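4. What people told us about tables

Okay, so the diary part of the study. I've been putting off writing this section for a while, mostly since the interviews in Section 3 came out so clean and the diaries very much did not. Wayne Leclerc and I gave paper booklets to 20 people in Palacios and asked them to write down, every evening, which flat surface in their home or workplace they had used the most and what they had done on it. That was the whole instruction. We wanted to know how people think about a surface once it stops being new to them, and I had a hunch that asking for a few lines a night would get us closer than another hour of sitting across from somebody with a recorder running.

The booklets came back in November, in all kinds of shape. One had been rained on. One was written entirely in the margins (why? the lines were right there!). Tia Yeoman typed them all up and did the first round of coding, and I did the second round without looking at hers. We agreed on 80 percent of the entries, and then we spent two long afternoons arguing over the rest. Most of the fights were about a single code, "clearing," which Tia wanted to use for any time a person moved something off a table and I wanted to save for when they moved everything. She won. I still think I was a little bit right, and the old version of the coding sheet is in the appendix for anyone who cares to take my side.

4.1 Wear and what it means

The biggest surprise for me was how much people wrote about marks. Scratches, rings, faded spots by the window, the place where a kid leaned too hard with a ballpoint. I went in expecting complaints. There were some, sure, but a lot more of the entries treated marks as a kind of map. One person wrote that she always sits "behind the burn" and that her sister sits "by the ding," and that guests never know where to go. Another said he could find the middle of his workbench in the dark from the scuffs alone.

We split these into what I've been calling private wear and shared wear. Private wear is the stuff only one person reads. Shared wear is what a whole household or crew steers by, even if they've never once talked about it. Work surfaces leaned heavily toward shared wear, which makes sense to me, given how many different hands end up on them. Coverings complicated the picture. When a top has something laid over it, people wrote about the covering and the table as if they were two separate things with two separate histories, and they got pretty heated about edges that wouldn't lie flat.

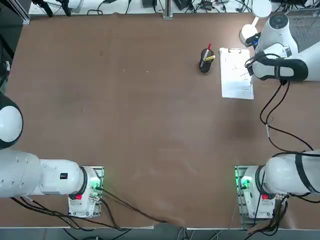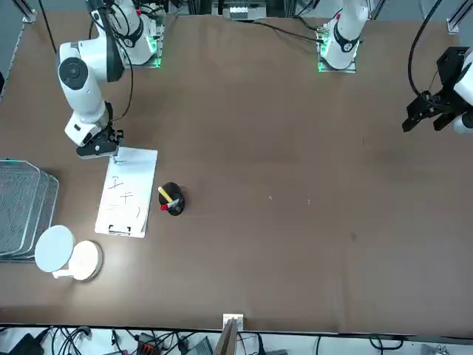 Figure 4. A brown tabletop used as a work surface.

The third kind of entry took us longer to make sense of, and I'm still not sure we have it. These were the nights when people wrote that they hadn't used a surface at all and then went on to describe putting the mail on it, or their keys, or an elbow. Wayne calls this "resting use." In his reading, people only count a table as used if they sat down at it or stood at it on purpose. I buy that for kitchens. I don't buy it for hallways, where resting is pretty much the whole job of the furniture, and where our participants were perfectly happy to say the table had been busy all day.

It matters for the design side of the project too. The Brosteck survey we compared against in Section 2 only asked about "activities," so every bit of resting use would have dropped out of it. If you went by that survey alone, you'd think hall tables sit there doing nothing. Our diaries have them covered in stuff by dinnertime.

4.2 Who gets the good end

I want to say something about territory before moving on. Nearly every shared table in the diaries had a good end. Sometimes it was the light, sometimes the outlet, and in one house it was simply the end farthest from the dog. People knew exactly who had it, and they knew when somebody had borrowed it. What they mostly couldn't tell us was how it got decided. We went back and asked in the follow-up calls, and the answers were a lot of laughing and "well, it's always been like that."

Tia has a nice idea that the good end moves more often at work than at home, and the entries we have do lean her way. I'd want a longer diary period before I put any weight on it, though. People change seats with the seasons, and we only caught them in one.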